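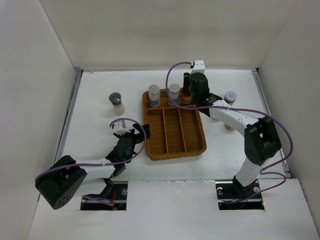 Two robot arms and a woven tray on a white work surface.

Pandano Press has published local history from a back office in Brindton since the founder bought a secondhand folding machine. Its next title, The Drainage of Hafstein Marsh, goes to the printer in June. The editor, who also handles orders and the website, spoke to Okell Book Notes on the condition that the interview cover production and sources and leave personalities out of it.

The book is long for a small press. The main text, notes and index come to 666 pages, set in a single column with the notes at the foot. "We looked at endnotes," the editor says. "The notes give field names and parish references, and readers want them on the same page. It added 28 pages. We accepted that."

The source material is mostly drainage board minutes, rate books and private letters. The minutes run without a break, but the rate books have gaps, and the author has left those gaps in the tables. "An early draft filled them by averaging the years on either side. I asked for that to come out. A blank cell tells the reader that the page is missing from the volume."

Spelling was the slowest part of the edit. The marsh has 3 recorded forms of its name, and the tenants' names vary more than that. The press kept the original spelling inside quotations and used the modern form everywhere else, with a table of variants before the index. 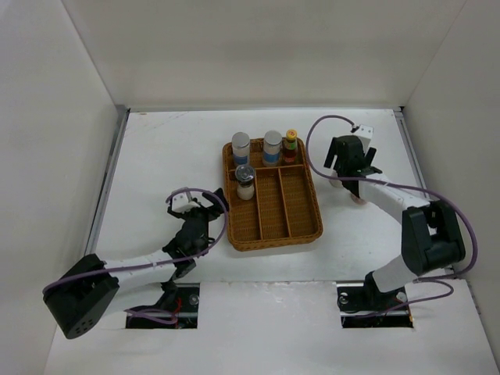 The maps were redrawn from tracings. The originals are too large to reproduce at page size, and the ink has faded along the folds. Each redrawn map carries a scale bar and the shelf number of its source. Two fold out. "Fold-outs cost money at the bindery and they tear," the editor says. "The main outfall runs the whole length of the parish, though, and on a single page you can't read the sluice names."

Asked about the award shortlists that often follow this kind of book, the editor is brief. "We send copies when the rules allow it. It has some effect on library orders. I don't plan a print run on it."

The edition will be sewn, in paper covers, with a smaller number in cloth for libraries. There will be no e-book at first, as the tables don't reflow well on small screens. A corrections page will go up on the press website when the book ships, and readers with family papers from the marsh can write in through the same page. Orders can be placed direct or through bookshops in Brindton.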